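チケット件名:食洗機が途中で止まる件(Stolleck製・ビルトイン)
状態:解決済み
投稿者:Thu Sầm
カテゴリ:キッチン家電/給排水

こんにちは、Thu Sầmです。前に同じ食洗機の「フタが最後まで閉まらない」でお世話になりました(あれはカゴの後ろに箸が一本落ちてただけでした、お騒がせしました……)。今回はもうちょっと本気のやつです。長くなりますが、同じ症状の方が検索でたどり着くかもしれないので、やったことを順番に全部書いておきます。

症状
標準コースで回すと、開始から35分のところで必ず止まります。ピッピッと鳴って、表示が「E5」。電源を切って入れ直すと最初からやり直せるんですけど、また同じところで止まる。庫内の底には水が残っていて、ぬるっとした感じです。洗剤はちゃんと溶けてました。お皿は……まあ、洗えてるような洗えてないような、微妙な感じ。

環境
本体:Stolleckのビルトイン、引き出しタイプ、幅の狭いほう
設置:この家に越してきたときから付いてました。なので何年使われてるのか私は知りません
洗剤:Enenonの粉。その前はタブレットを使ってました
水:普通の水道。給湯接続です(たぶん。下に書きますがこの「たぶん」がまた面倒でした)
取説:なし。前の住人さんが置いていってくれたのはオーブンのほうだけでした

最初の書き込み
説明書がないので、E5が何なのかがまずわからない。検索すると「給水エラー」と書いてる人と「排水エラー」と書いてる人がいて、真逆じゃないですか! 機種の世代で番号の意味が違うみたいなんですけど、型番のシールは扉の内側で半分溶けたみたいになってて、最後の何文字かがどうしても読めません。スマホのライトを斜めから当ててもだめ。鉛筆でこすると浮き出るっていうのも試しましたが、シールが黒くなっただけでした。

とりあえず水が残ってるんだから排水でしょ、と思って、そっちから見ることにしました。

やったこと その1:残さいフィルター
基本中の基本だと思うので最初に。カゴを外して、底の丸いフィルターを回して抜きました。ごはん粒と、にんじんの皮と、あと透明な薄いプラスチックの切れ端。たぶんお惣菜のフタのシールです。歯ブラシでこすって、網の目が全部見えるまで洗いました。気分は最高にすっきりしたんですが、回したらまた35分でピッピッ。うーん。

やったこと その2:お湯を入れて排水だけ
ここのフォーラムの過去ログで見たやり方です。庫内にお湯を2リットル入れて、排水だけのモードにする。うちのはスタートボタン長押しでした。するとブーンとは言うんです。言うんですけど、水位がちっとも下がらない。5分待って、指の第一関節ぶんくらい減ったかな? という程度。ここで「あ、排水だ」と確信しました。

サポート(Stolleck窓口)からの返信メモ
電話が全然つながらないのでメールにしました。翌日に返事がきて、そこは早かったです。内容を要約すると、
・型番が不明だとエラーの意味は断定できない
・排水ホースの折れ、またはつまりを確認してほしい
・引き出しの下の幅木を外すとホースが見える
・作業前に必ず電源を切り、止水栓を閉めること
・それでもだめなら訪問点検(有料、出張費4000円から)
とのことでした。4000円かあ。出せなくはないけど、箸一本の前科があるので、できるところまで自分で見たい。

やったこと その3:幅木を外す
これが一番大変でした。ネジで留まってると思ったらネジがない。はめ込みでもない。結局、両面テープ+シリコンで固められてました。前の住人さん、どうして……。カッターの刃を隙間に入れて、端から少しずつ切っていって、最後はえいっと引っぱったらバキッといい音がして外れました。裏はホコリと、乾いたマカロニと、知らない磁石。磁石は冷蔵庫に貼って使ってます。

でもって、ホースは見えました。見えたんですけど、白いのとグレーのと2本あって、どっちが排水なのかがわからない。太いほうが排水、と教えてもらって(返信くれた方ありがとうございます!)グレーのほうだとわかりました。ここで給湯のほうの止水栓を触ったら少し温かかったので、給湯接続で合ってるっぽいです。

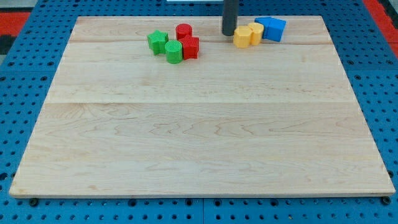 グレーのホースをたどっていくと、奥の壁のところでぐいっと曲がってるんです。曲がってるというか、ほぼ折れてる。引き出しを出し入れするたびにホースも動くので、ちょっとずつずれて、引き出しの後ろの角に押されるようになってたみたい。手を突っこんで起こしてやると、ホースがぺこんと元の丸に戻りました。これだ! と思いますよね。私も思いました。家族を呼んで見せました。

幅木は外したまま、電源を入れて、標準コース。35分、みんなで食洗機の前に座って待ちました。
ピッピッ。
E5。
家族は無言で解散しました。

やったこと その4:排水の出口側
ここで一回あきらめて、その晩は手洗い。手洗いって意外と早いですよね、二人分だと特に。でも悔しいので次の日また始めました。

過去ログをさらに読んでいたら、「食洗機は悪くなくて、シンク下の排水トラップ側の接続口がつまってた」という書き込みがあって、お、と思いました。うちはシンクの排水も最近ちょっと遅かったんです。ゴボゴボいうほどじゃないけど、パスタのお湯を捨てると一瞬たまる、みたいな。

シンク下の荷物を全部出しました。重曹が三袋も出てきた(どうして毎回買うのか)。で、トラップの横に食洗機のホースが刺さる枝みたいな口があって、そこがKobzarというメーカーの樹脂の継手になってました。バケツを置いて、タオルを敷いて、手で締まってるナットをゆるめる。固いときはゴム手袋をするとすべらなくていいです。素手で十分がんばってから手袋に気づいたので、先に書いておきますね。

外したら、すごいのが出てきました。白くてかたい、石けんみたいな塊。親指の先くらい。油が冷えて固まったのに粉洗剤が混ざってるんだと思います。においは……朝ごはんの前に読んでる方もいると思うのでやめておきます。割り箸でつついて崩して、お湯で流して、継手の内側は瓶用の細いブラシでごしごし。中のゴムパッキンは平べったくなってましたけど、切れてはいなかったので、裏返してそのまま戻しました。

ここで返信欄の方から「逆止弁は入ってない?」と質問をいただいて、もう一度見ました。入ってました! 継手の奥に小さいゴムのベロみたいなのがあって、それがさっきの油で半開きのまま貼りついてた。指で押すとぺりっとはがれて、ぱたぱた動くようになりました。自分だけだったら絶対に見逃してたので、本当に感謝です。

やったこと その5:再テスト
・止水栓を開ける
・ナットのところにティッシュを巻く(漏れたらすぐわかるように)
・お湯2リットル+排水モード

ゴーッと音がして、あっという間になくなりました。今までのブーンはなんだったんだ。音が全然違います。ティッシュも乾いたまま。続けて標準コースをお皿なしで回したら、35分を何事もなく通過して、乾燥まで行って、終わりのメロディが鳴りました。終わりのメロディがあることを忘れてた。こんな曲だったっけ。

途中でいただいた質問への回答まとめて
Q(というか何人かから):洗剤を変えたのが原因では?
関係はあるかもです。粉に変えてから、めんどうで目分量で入れてました。多すぎたっぽい。スプーンを箱に入れておくことにしました。洗剤が悪いという話ではないと思うので、Enenonを使ってる方は気にしないでください。うちの入れ方の問題です。

油汚れはふいてから入れてる?
……入れてませんでした。カレーのお皿もそのまま突っこんでました。今は一応ふいてます。

パイプクリーナーを流せば早くない?
私も最初そう思って、Prornodthorpeのジェルのやつを買ってあったんですが、食洗機の中には絶対に入れないでと窓口の方に言われました。シンク側からなら使えるそうですが、継手のゴムが傷むかもしれないので、私は使わないまましまいました。未開封です。

折れてたホースはどうした?
起こしただけだとまた折れそうなので、壁側を結束バンドで軽く留めました。引き出しを最後まで出しても引っぱられないくらいの余裕を持たせてます。きつく締めるとそこがくびれるので、指が一本入るくらいで。

幅木はどうやって戻した?
マグネットにしました。ホームセンターの扉用の薄いやつを両端に貼って、パチッとはめるだけ。次に何かあってもカッターはいらないです。ちょっと浮いてるんですけど、しゃがまないと見えないのでよしとしてます。

追記(2021年7月26日)
あれから毎日回していますが、E5は一度も出てません。シンクのほうの流れもよくなりました。窓口の方に結果をメールしたら、型番の件も調べてくださっていて、うちの世代のE5は「規定時間内に排水が終わらない」で合ってたそうです。給水エラーと書いてあったのはもう一つ新しいシリーズの番号とのこと。同じE5で検索してる方、まず庫内に水が残ってるかどうか見てみてください。残ってたら排水側、この書き込みのその2から試すのがいいと思います。お湯を入れるだけなので道具もいりません。

あと、ナットをゆるめる前にバケツ! 私は一回目、バケツの位置が手前すぎて、半分くらい棚板にこぼしました。シンク下の底板がちょっとふくらんでる気がするんですが、それはまた別のチケットにします。

チケットは解決済みに変えました。返信くださったみなさん、ありがとうございました。逆止弁のパッキンの交換部品がどこで買えるか知ってる方がいたら、閉じたあとでも書いてもらえるとうれしいです。Kobzarの継手、本体にはサイズらしい数字が見当たらなくて、ノギスを借りてきて測るところからになりそうです。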